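The Rack

Lama Nasrallah started with the top shelf because it was the one she could reach without bending. She had the keys until six. After that the Rukell people would come for whatever was left in the kitchen, and whatever was left was mostly theirs already.

Her aunt had kept the place the way she kept her handbag. Everything was in there, and you had to know where. There were jar lids in the bread tin and a bag of October walnuts behind the rice. Lama put the walnuts in her coat pocket and the lids in the trash.

She called her brother from the floor, with her back against the oven.

"Did she ever say what she wanted done with the white rack?" she asked.

"What white rack?"

"The one from the shop. From Awwad's."

He was driving. She could hear the turn signal. "She paid 800 for that whole lot," he said. "She told everybody. Is it any good?"

"It's scuffed."

"Then leave it."

She said she would think about it, and he said there was nothing to think about, and they talked for a while about his daughter's teeth.

When Awwad closed the bakery in Sterley, her aunt had bought the fittings so that he wouldn't have to watch strangers carry them out. That was the story. She had no use for them. Most went to the cousins in Danotitz, and she kept the rack and stood her pans on it, and wiped it every night with a cloth wrung out so hard it squeaked. On the inside of the cupboard door next to it she had taped a note in her square handwriting. It said 3/12/21, and under that, new screws, ask A. for the other two.

Lama read it several times. She didn't know whether A. had ever been asked.

She took the pans down and wrapped them in towels, and then there was nothing more to take down. It was twenty past four. She found a cloth under the sink, ran the tap, and wrung it out as hard as she could. It didn't squeak. She wiped along the rail, then the flat part behind it, going back over the marks on the left. They stayed where they were.

Her brother called again.

"I could bring the van," he said. "If you want it. I'm not saying you should."

"Where would I put it?"

"I don't know. Where did she put it?"

Lama looked at the clock, and then at the door, and tried to work out how wide the stairs were.

"Bring a screwdriver," she said.

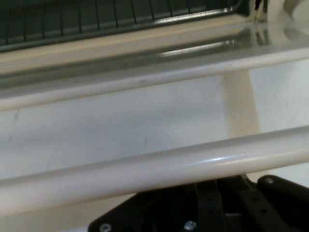
He said he had one in the glove compartment, and that he would be there by five if the bridge was clear.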